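Zasto two-arm sorting kit: what we liked, what we didn't
Speaker notes, 11/05/2023

Opening

Hi everybody, thanks for sticking around after the coffee. (Wait for the door to close. Start the timer.)

So I run a small packing and sorting shop, and for the past while I've been trying out the Zasto two-arm kit, which we rented through Ollex with an option to buy. I'm going to tell you what it's like to live with, what made me mad, and whether I'd spend my own money on it. I don't work for either company and I paid the same rental as anyone else would.

Quick show of hands: who has a robot in their shop today? Who has one that's running today? (Usually gets a laugh. If it doesn't, keep moving.)

What we wanted it for

Our job at the Trurkavcombe site is pretty dull to explain. Containers come in mixed, they need to end up in the right bin, and they can't get knocked over or squeezed on the way. We do up to 500 of them on a busy shift. It's easy work for a person for the first hour and then it's just hard on the shoulders, all that reaching down into bins and coming back up.

I'd looked at single-arm setups before. They're cheaper and there's less to go wrong, and I'll come back to that at the end because I know somebody's going to ask. What sold me on trying two was the idea that one arm could be busy in one bin while the other was working next door. On paper that's great! In practice you spend your first week teaching them to stay out of each other's way.

What comes in the rental

Keep this short, it's all on the handout.

Two arms, grippers, the controller, a tablet, and the Rana software, which is the part you'll be looking at all day. You supply the table and the bins. I'd budget for a heavier table than you think you need. Ours wobbled, and I spent a whole afternoon blaming the software for it.

Also in the box: a really nice printed manual. I mean it, somebody cared about that manual. The wiring page alone saved me a phone call.

Getting it set up

Ollex quoted us 2 days for setup and that's what it took, so credit to them. Day one was bolting things down and checking the emergency stop over and over. Day two was teaching positions, meaning you move the arm where you want it, press save, and do it again for every bin.

Something I wish I'd known: mark your bin positions on the table with tape before you teach anything. We didn't. Then somebody wiped the table down, slid the bins over a bit, and every saved position was wrong. (Pause here, people groan at this one.)

Use bins in different colors, too. It doesn't matter much to the arms, but when you're standing there with the tablet trying to work out which step you're on, "go to red" is a lot friendlier than "go to position B." We use a yellow one on the left, red in the middle and a pale yellow one on the right, and everyone had it memorized by lunch.

The tricky bit is the reach. A bin has walls, and the walls are always exactly where you'd like to put your robot. On our layout the left arm comes across high and points straight down into the yellow bin, while the silver one has its gripper reaching sideways into the red bin, with the fingers around the middle of a clear container with a gray screw-on lid. Look at how much arm you've got crowded over three bins there. When you're planning your table, plan for the elbows, the wrists and the cables as well as the gripper.

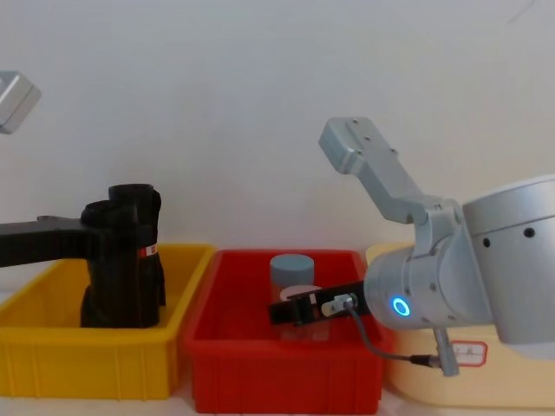
Living with it

OK, day to day. (Slow down, I always rush this section.)

The good stuff first. Once it's taught, it's patient. It'll do the same reach the same way all afternoon and it doesn't get grumpy at four o'clock like I do. By the end of the second week we were moving nearly 30 containers in a stretch without anybody touching the tablet, and for a shop our size I was happy with that.

The Rana screen is clean and the buttons are big. My crew picked it up quicker than I did, which I've decided not to take personally. Saving a new position takes a few taps. Copying a whole routine from one bin to another is the feature I used most, and I'd have paid extra for it.

Now the grumbles. Cables! Any time you've got a gripper on a lead, that lead is going to find something to drape itself over. We ended up checking ours at the start of every shift, and I'd like to see Zasto include a few more clips and guides in the kit. They sell them separately. Come on.

See-through containers were my other headache. The setup wizard asks for the height and width of whatever you're gripping, and it assumes they're all the same. Ours aren't. We made a separate routine for each size, and it works fine, but it's a chore and I think the software should handle it.

And the noise alert. It's one beep, the same beep, for "finished," "paused" and "please come here right now." I've asked about it. They said it's on the list.

Support

I called Ollex more than I'd like to admit. They picked up every time, and the longest I was on hold was 25 minutes, during which I fixed the problem myself and then felt too awkward to hang up. (True story, tell it if there's time.)

Most of my calls were about the two arms sharing space. If you rent one of these, ask for the shared-zone lesson up front. It's part of the training, but ours got squeezed in at the very end of the second day when we were all fried.

Would I buy it?

We've extended the rental through the end of May, so I haven't signed anything yet. I'm leaning yes. If you've got mixed containers, a few bins and a steady flow, it's worth a trial. If your mix changes every morning, I'd look at one arm first and see how you get along with the teaching side, because that's where your hours go.

If Zasto is in the room: separate beeps, more cable clips, and please let me lock a routine so my own crew can't rename it "Steve."

Questions

(Have the price sheet handy, it's always the first question. Second one is floor space. Third is usually the beep. Handouts are on the back table, and grab me in the hallway if you want to see the teaching routine on the tablet.)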